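# Oral history listening posts at Plorkside -- speaker notes

Slot: Tuesday, 2 pm, 17 minutes plus questions. Slides advance on my cue.

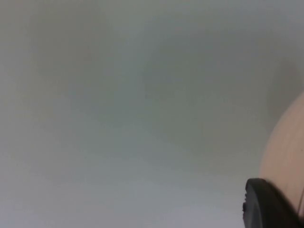
*Pale grey, out of focus.*

**Opening (2 min)**

- Introduce self, then Manuela Santoro (audio) and Ilham Kwok (catalogue). Both will take questions.
- Scope: how we moved the Plorkside recordings from a reading-room service into the galleries. Not covered: the original interviewing programme. Refer people to Najwa Nassar for that.
- Say early that the handout has the metadata table. Saves people copying it down.

**The collection (3 min)**

- 3,899 recorded items. Mostly former mill and harbour workers, with a smaller group from the Wamine estate.
- An item is one continuous recording. Some interviews run to several items, so the number of speakers is lower. Someone always asks.
- Before the project, access was by appointment, on one machine, with a paper index arranged by surname. No subject terms.
- Consent forms came in two versions. The older one permits "educational use on the premises" and says nothing about online publication. This decided most of what follows.

**Selection (4 min)**

- 29 extracts in the galleries. Each is up to four minutes long.
- Criteria, in the order applied: consent; audible without a transcript; makes sense without the preceding question; relates to an object within sight of the listening post.
- The last one removed the most material. Several very good extracts on rent strikes have no object near them. Sabine Lammers argued for keeping two and placing them on the stairs. We did, and they are used less than the others.
- Play extract 1 (net loft). Check room volume first -- the speaker is quiet for the first sentence.

**Hardware and playback (4 min)**

- Single handset per post, wall-mounted, two heights. Lifting the handset starts playback from the beginning. No menu.
- Files are held locally on each player. Network used only for overnight updates and usage logs.
- First handsets had a coiled cable. Replaced with a straight steel-sheathed one after the coils stretched and caught on coat buttons.
- Levels matched by ear after automatic matching raised the background hiss on the older tapes. Manuela can explain the settings.
- Printed transcripts beside every post, 18 point. Keep a spare set at the desk.

**Working with Tilach (2 min)**

- Tilach youth group recorded responses to six of the extracts. Maysoun Fakhoury ran the sessions on site.
- Responses are catalogued as items in their own right, linked to the source recording. Separate consent form, signed by a parent or guardian where needed.
- If short of time, drop extract 2 and go straight to the catalogue screen.

**What we would change (2 min)**

- Write the catalogue records before editing the extracts. We did it the other way round and had to re-check every timecode.
- Agree file naming with the Nimri store at the start. Their system strips leading zeros.
- Usage logs record lifts, and a lift of three seconds looks the same as a full listen. Duration logging is to be added in September.

**Questions**

- Online access: only items with the newer form. Family contact is under way for the rest, slow.
- Cost per post: on the handout, page 2.
- Loan of the touring post: ask Ilham after the session.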